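**Prendari 400 surface cleaner, matte finishes**

Neutral concentrate for painted, coated and laminated worktops. Leaves no gloss on flat surfaces.

- Contents: 400 ml
- Dilution: 40 ml per bucket of cool water
- Scent: none
- Order code: Misow 53

Apply with a damp cloth and wipe dry. Do not use on waxed or oiled wood. Test on a hidden spot first. Store upright and away from frost. Opened bottles keep for some 94 weeks.

Refills ship from the Rudville warehouse. Orders placed before noon leave the same day.
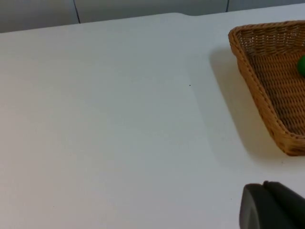

*White tabletop, matte surface.*

Trade accounts: Margit Gulyás, Cronin sales office.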